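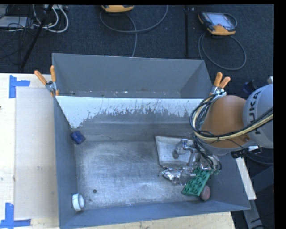

Cliveck Short Course in Storage and Sorting
Week 9 notes: the bin nobody wants to empty

We use cookies to remember your settings. Accept | Manage

Right, on to bins with sloping sides! I love these (my partner does not). Everything slides toward the middle, so you can usually see what you've got, but a small block will happily park itself against a slope and a roll of tape ends up down in a corner.

My order for a mixed bin goes like this. Flat things come out first, trays and sheets especially, as they hide whatever's underneath. Then rolls and blocks. Crumpled foil I leave for last, and please don't flatten it, we weigh it as is.

If you're using spring clamps on the rim, check them before you start and again at the halfway mark. Scuffs and grey smudges on the floor of a bin are fine, just wipe off any loose dust.

For Sunday: read Nowakowski, pages 11 to 30, and bring your own labels. I've got spare pens, any colour you like.

Related notes
Week 8: Drawers and dividers
Labelling the Baran shelves
Choosing a work table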